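Teaching by Demonstration, Unit 8: Hand Guiding and Remote Control
Notes: Yuto Shimada. Revised 7/30/24

8.1 Two ways of giving a demonstration

In hand guiding, the operator holds the tool itself and carries it through the task. In remote control, the operator moves a leader device and the arm follows. Both give a record of tool position and finger opening against time. The Girkari set used in the lab holds 114 demonstrations, recorded by hand guiding.

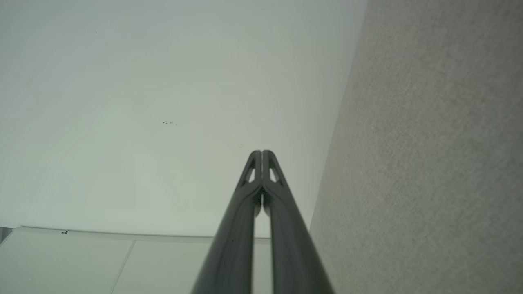 Finger opening is stored as one number, 0 for closed and 100 for fully open. Check the zero before any other value, as an offset here is carried into every later step. With the tips touching, as they are against the white ceiling, the stored value should be 0. The thin slit lower down between the fingers comes from their shape - do not read it as an opening. If the value at contact is above 2, reset the zero and record again.

8.2 What the wrist view can and cannot supply

Tool position is worked out partly from fixed points in the wrist view. Siriwan's notes for the March session call these anchors.

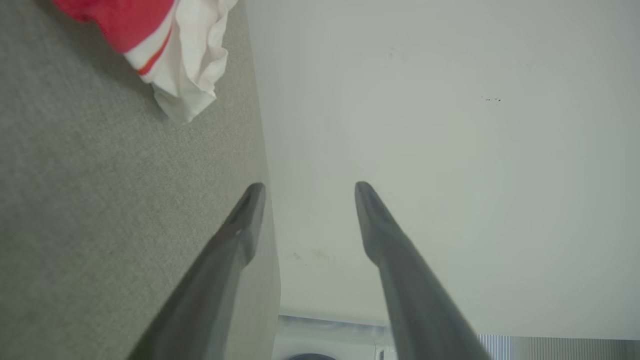

An anchor must be small, sharp and fixed to something that does not move. Large plain areas give very little. On the off-white surface the cluster of dark specks towards the upper right is a fair candidate, while the faint beige smudge between the fingertips is too weak to hold. The red and white cloth has strong edges, but cloth can shift between demonstrations and should be masked.

Exercise: take one Girkari demonstration, list its anchors, and mark each step where fewer than 2 remain in view. Bring the list to the Lerngate session.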